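Short film fest recap, sort of

17 October 2026

Ok quick one before I lose the thread. Got back from Edemberg last night, slept maybe not at all, laundry still in the bag. People keep asking how the short film weekend went so I'm just going to dump it here.

We showed Sanna in the second block, after a very long animated thing with moths. Good slot, I think. Sound was too low for the first minute and I sat there digging my nails into my own knee. Then somebody fixed it. Bless whoever that was.

The town wants to be a film town now. Banners on the lampposts, a map of "locations" at the train station, half of them parking lots. I'm not making fun. I liked it. They've got an old grain hall they call the Traken and they're renting it out as a stage, cheap, and two of the crews I talked to had already booked it for May.
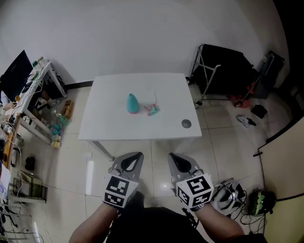

The table, and the desk to the left.

Money stuff, because that's what everyone really wants to know. The town has a little fund. It's 2000 per short, and you have to spend 1000 of it locally. Food counts. Gas counts. Your cousin's couch doesn't, I asked. Application is 3 pages and a budget sheet that kept crashing on me, so save it as you go.

Flivon, who did our color, thinks the local spend rule is going to bite. There's one rental place in town and it closes at noon. So you haul your lights in from somewhere else and then buy a thousand bucks of sandwiches?? I don't know. Maybe more shops open if more crews show up. Chicken, egg, etc.

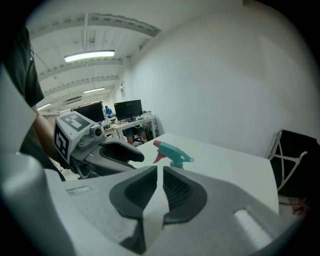 Rozália Holub wrote to me after my last post to say the fund is fine but the permits are the real headache: she waited 40 days for permission to shoot on one street, and by then her lead actor had a beard for another job. She'd take a faster yes over more money any day. Also she thinks shorts get treated like practice for features and she is sick of it. Same.

So that's where my head is at on the drive home. Do we go back and shoot the next one there? The script is set in a kitchen. One kitchen, two sisters, one long night. We could do it anywhere. But the Traken has a wall you can paint any color you want and teh guy said we could leave the set up between days, and I about cried. Last time we were striking the whole kitchen every night in a borrowed apartment, I still have the bruise.

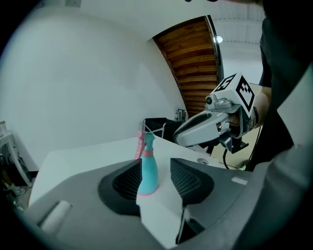 Sisters script is on draft four and I cut the phone call. Didn't need it. The older one just knows, she's been cleaning since page one and you can read it off her. What I do need is the kitchen to have some color in it, Sanna came out so brown. I keep coming back to that spray bottle, teal with the pink trigger. Something that loud in her hand, in a dead quiet room. She could spray the same spot on the counter for the whole of scene six and I'd watch it.

Anyway. Budget sheet tomorrow. If you were at the second block and you have a decent recording of the Q&A please send it, mine is mostly my own coat. And if anybody knows an actress, fifties, can do a long take without water breaks, email me. Not the old adress, the new one.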